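How I wash and dry heavy clothes in a flat with no tumble dryer

July 5, 2022

I get asked about this more than anything else on the blog, usually once the weather turns, so I've finally sat down and written the whole thing out. I live on the second floor in Flastham, with no garden, no balcony and a landlord who goes pale at the word "dryer". I've been doing all our washing in there for years and I've made every mistake going, including the one with the musty duffel coat that had to be washed three times (I still think I can smell it).

By heavy clothes I mean hoodies, fleeces, sweatshirts, joggers, thick jumpers that are allowed in the machine, that sort of thing. T-shirts dry if you look at them. It's the thick stuff that gets you!

What you'll need

A washing machine with a spin you can change
A clothes airer, the taller the better
A few wide-shouldered hangers
One big old bath towel you don't care about
A fan, any fan
A dehumidifier if you can stretch to it

Sorting

I used to sort by colour only. Now I sort by colour and then by thickness, and it has made more difference than any gadget. If you put three hoodies in with a load of pillowcases, the pillowcases come out perfect and the hoodies come out weighing the same as a small dog. Heavy things together, light things together.

Dark fleeces and anything that sheds go in their own wash, inside out. Do check the pockets. Then check the little inside pocket you forgot existed. I once washed a whole packet of tissues with a black fleece and I was picking bits off it until October.

Zips done up, drawstrings tied in a loose bow so they don't vanish into the hood, velcro stuck down to itself.

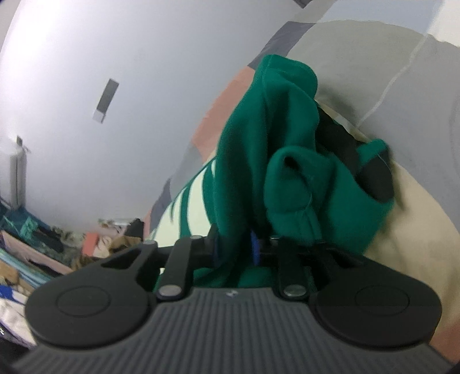
Chukwuemeka Okoro: I'd add that you should brush fleece before it goes in the wash as well as after. Dry fluff comes off in one go with a rubber glove, but once it's been through the machine it's knitted itself into the pile and you're there all evening. Cold wash too, mine went bobbly at 40 and never recovered.

I've tried the rubber glove since he wrote in and yes, it works, very satisfying, slightly disgusting. Wear the glove, stroke in one direction, and do it over the bath.

Washing

Don't fill the drum. I know, I know, you're paying for the water anyway. But thick fabric needs room to flop about, and if it can't flop it won't rinse, and detergent left in a hoodie makes it stiff and (this surprised me) slower to dry as well, at least in my experience. I go for two thirds full, and less than that if there's a dressing gown involved.

Use less detergent than you think. I use the smaller line on the cap. I don't use softener on anything fleecy or anything like a towel, because it coats the fibres and they go a bit greasy. If you miss the smell, a drop of it on a flannel in the airing cupboard will do the same job.

Wash at 30 unless it's properly filthy. Check the label, obviously, and if the label has been cut out because it itched, 30 is a safe guess for most cotton sweatshirts.

The second spin

If you only take one thing from this page, take this one. When the wash finishes, open the door, pull everything out, shake each item, put it back in loosely and run another spin on its own. On my machine (a Kaletti, bought second hand and louder than a train) that's a separate setting at the end of the dial. It takes a few minutes and you would not believe how much more water comes out. The shake matters because after the first spin everything is plastered flat round the drum with the hoods all scrunched up and full of water.

Jumpers with wool in them don't get the second spin. Roll those up in the bath towel like a Swiss roll and kneel on it.

Hanging

Right, this is where most people go wrong, and I did too for ages. A hoodie folded over one bar of an airer is four layers of thick cotton pressed together, plus a hood, plus a pocket. Of course it doesn't dry.

1. Give it a good hard snap by the hem, twice.
2. Turn it inside out so the pocket lining and the seams get the air.
3. Put it on a wide hanger and hang the hanger from the top of the airer, or from a door frame.
4. Pull the hood up and out so it isn't lying on the back. I peg mine to the bar above.
5. Pull the sleeves straight and turn back the cuffs.
6. Leave a hand's width between that and the next thing.

Halfway through, turn it the right way out again. I do this before bed if I've washed in the morning. The bits that stay damp are always the same: underarms, cuffs, the waistband, and the corner where the hood joins the neck. Feel those and ignore the rest, which will lie to you.

Joggers go by the waistband, opened out in a ring with pegs so the air goes down the legs. They look like a windsock. My other half hates walking past them in the dark. 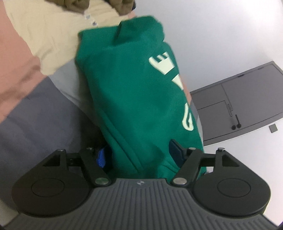

A reader wrote in to ask whether it's worth ironing a thick top while it's still a bit damp, to hurry it along, and whether that would ruin the fleecy side.

I wouldn't, on the whole. You can do the cuffs and waistband on a low heat through a tea towel if you're desperate and the bus is coming, but keep off any printed bit and anything that's polyester fleece, which can go shiny or worse. A hairdryer up the sleeve is kinder. Hold the end of the sleeve round the nozzle, not too tightly, keep it on a low setting and keep it moving.

Air, and where to put it all

You want moving air more than you want hot air. For a long time I had the airer jammed against the radiator with the window shut, and all I did was grow a lovely black patch behind the wardrobe. Now it stands in the middle of the small bedroom, door shut, with a fan on the floor pointing up at it.

With no dehumidifier: window open a couple of inches, fan on, door shut. Yes, even in winter. Put the heating off in that room while you do it or you're warming up the street.

With a dehumidifier: window shut, door shut, fan optional. I bought a Brostelia after a lot of dithering. It cost me 189 pounds and I moaned about it for a week, then it pulled a frankly alarming amount of water out of one load of towels and I stopped moaning. Empty the tank before you start and not when it beeps at two in the morning. Clean the filter too! I left mine a whole winter and it looked like a guinea pig.

A smaller one will do if you've only got a box room. A neighbour lent me her little Owino before I bought my own and it managed a single load perfectly well, just slower, and it was quieter if anything.

How long should it take?

In my spare room in summer, with the window open, a thick hoodie that's had its second spin is dry by the next morning. In winter with the dehumidifier it's much the same. In winter without it, give it another day, and if it's still damp after that, don't keep waiting. It'll start to smell. Put it back in for a rinse and spin and hang it properly.

If it already smells

Wash it again at 40 if the label lets you, with a cup of soda crystals in the drum and no softener (not for wool or silk, please). Then run the machine empty on its hottest wash, wipe round the rubber seal, and leave the door ajar afterwards. Half the time the smell is coming from the machine and you've been blaming the airer.

Putting things away

Leave everything on the airer an hour longer than you think, with the fan off, and then feel the seams again. A top can feel bone dry under a fan and clammy once it's been sitting. Then fold thick things loosely, hood tucked in flat, and stack them on a shelf if you've got one. I've stopped hanging hoodies in the wardrobe, they get those odd little points on the shoulders.

I'll do bedding separately, as duvet covers need their own rant. If you've got a way of drying one indoors that doesn't involve draping it over every door in the house, put it in the comments.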